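Cuaderno del taller, entrada de abril

¡Me han pagado lo de Jitham! Llevaba esperándolo desde que entregamos las plantillas y ya casi lo daba por perdido. Apunto aquí en qué se va el dinero, que luego no me acuerdo y Behrouz me pregunta.

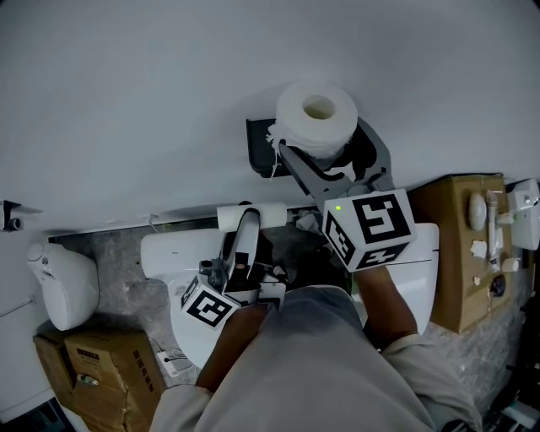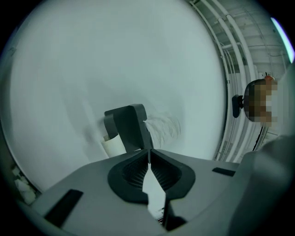 Villalobos, abril

Primero, lo de la lista. Por fin he pedido la lijadora Onik (tres años diciendo que cuando nos mudemos, y al final nos mudamos dentro de un año o no nos mudamos nunca). Llega por la mañana, antes de las 11 si el transportista encuentra la calle. También cayeron 30 hojas de grano 400 y una caja de 200 tornillos de latón, que son preciosos y no los necesito para nada urgente.

Pendiente: la factura 3421 sigue sin numerar bien en la hoja de gastos. Behrouz Abbasi dice que la corrija yo, y tiene razón.

La mudanza a Dretholm sigue en pie, sin fecha. He empezado a separar lo que viaja de lo que se queda: el banco grande se queda, el torno pequeño viene conmigo aunque tenga que llevarlo en brazos. ¡Qué ganas de ver el local nuevo con luz de tarde!

Por lo demás, vida normal. Trabajo a ratos, dos encargos de marcos y una silla que cojea — la silla me tiene encantada, la espiga es rarísima y quiero copiarla. Mañana le hago un calco antes de encolar y le paso el dibujo a Behrouz.

Comprar cola, queda medio bote.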